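Folding Tips From a Room Full of Robots

When Remel started bringing automation into our linen room, I figured my folding days were over. Wrong! I now fold more carefully than ever, and my towels at home have never looked better. A few habits worth stealing:

Start messy on purpose. Bunch the cloth, drop it on the bed, then find a corner and work from there. If you only practice on neat cloths, you freeze up when the dryer hands you a knot. 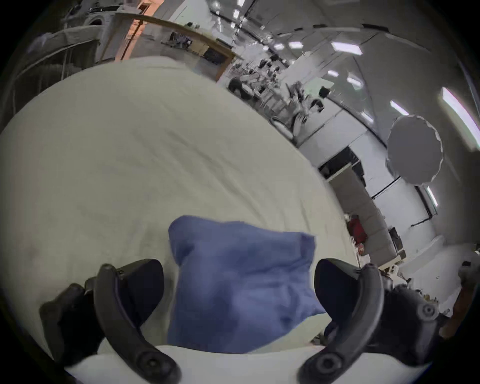

Rhea Fajardo wrote in to say her laundry went the same way, and that the folding got easier on her back but the sorting still lands on people, all 176 pieces a shift.

Sorting is where I'd put your energy too (at home as well!). Do all the small cloths first, then the sheets, and switch jobs every 20 minutes so your shoulders get a change.

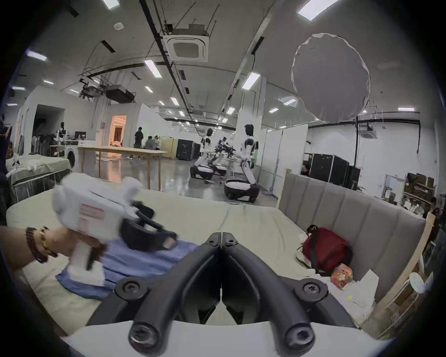 Pace was the hardest thing for me to learn. I used to whip through a stack, and now I pinch, lift, pause and lay flat. Keep your bag and snacks up by the headboard, well away from the cloth, and you have the middle of the bed to spread out on. Bracelets are fine if they don't snag. Smooth from the center out, and leave the last fold loose until the edges line up.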